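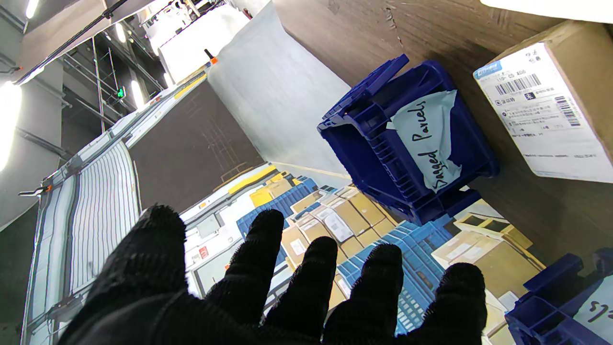
SMALL SHOP NOTES

I sold my first skein of yarn by mail 11 years ago. A few people asked me how I handle postage now that rates went up again in May, so I'm putting it in one thread.

First, the shop. Skonside is me and Leonidas Kourkoulas, who does the dyeing. I do everything after the yarn is dry. Last year we sent out 2089 orders, most of them one or two skeins.

Yarn is light but bulky. For years I priced shipping by weight alone and lost money on every sweater order. If you take one thing from this thread, measure your packed box before you set a price.

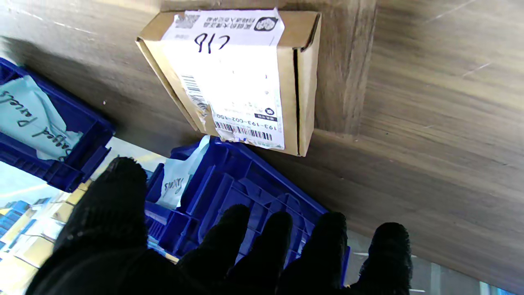 So I got rid of most of our box sizes and kept three. The small one holds two skeins flat. The medium holds a sweater's worth of fingering weight. The large is for shops that buy wholesale from us, and I quote those by hand.

Bags or boxes? Bags for anything soft going inside the country. Boxes for kits, because the kits have stitch markers and a printed pattern, and people want the pattern flat. I put the yarn in a clear sleeve first either way. Rain gets into everything.

I stopped offering free shipping in the spring. I expected complaints and got two emails. Orders dipped for a few weeks and came back — the average order is a bit bigger now.

Flat rate is easier on buyers than a calculator at checkout. They want to know the number before they fill in an address. Ours is on every listing page, in the first line.

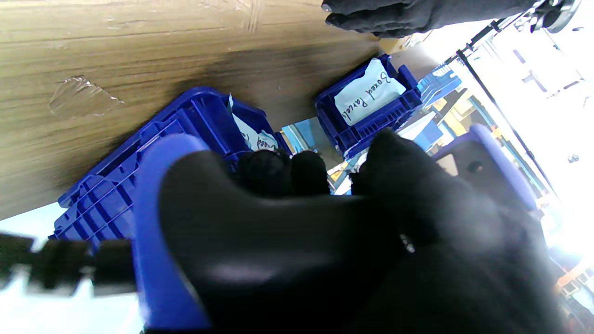
Blue bins on a wooden surface.

Returns. We take unwound skeins back for 30 days and the buyer pays the postage. Once it's wound I can't resell it, and the policy says so. Thanasis Lazaridis, who runs a bead shop called Brallov, wrote his policy in five sentences and I copied the idea. Mine used to be a full page that I had to keep explaining.

Lost packages: I wait ten business days, then send a replacement if we have the color. If we don't, I refund. Dye lots don't match, so please don't promise someone "the same one again." I did that once with a green Leonidas has never managed to repeat.
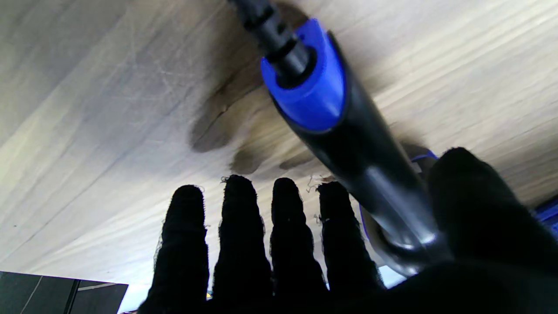

Customs forms took me the longest to learn. Write what it is in plain words. "Wool yarn for knitting" gets through. "Craft supplies" got one of mine held for a month.

Insurance: I only buy it on wholesale orders. For single skeins the fee adds up to more than I'd lose.

I'll do a separate thread on labels and printers, probably after the fall update goes up.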